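Soft blocks, hard sell

Foam building blocks have crept out of the soft-play centre and into the sitting room, and the prices have crept up with them. Guledel sells a tub of 100 and promises "a lifetime of open-ended learning". Quansah's smaller tub holds 80 and promises much the same. I remain to be convinced that a child needs promising anything by a lump of foam.

The case in their favour is simple enough. They don't hurt when trodden on, they make hardly any noise, and a toddler can throw one at the telly without a family row. Wooden blocks, which my two had, fail on every count.

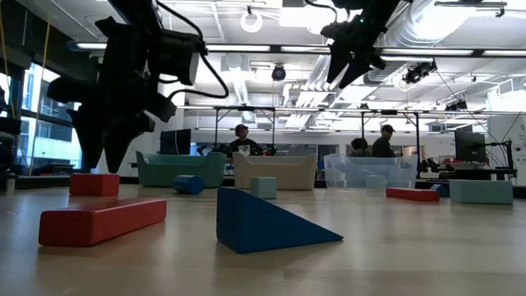 Page last changed: 8/15/21

Look at what ends up on the table, though. Long red blocks, a blue cylinder on its side, a dark blue wedge. Wedges are the trouble. They make a decent roof and a passable ramp, and after that they get in the way. Cylinders roll off and live under the sofa. What children fight over is the long flat pieces, and the Dradent starter set is mean with those.

Then there is the storage. A clear plastic bin lets you see what's inside, or so the catalogues say. It also lets every visitor see it. Turnari charges extra for a lid, and I would pay it before I paid for more blocks.

And does foam last? Our borrowed Guledel tub came back from a playgroup with tooth marks in about half the corners. The firm says this is normal wear – I say it is lunch. Buy second-hand if you can stand the nibbling, wash the lot in the bath and leave out the wedges.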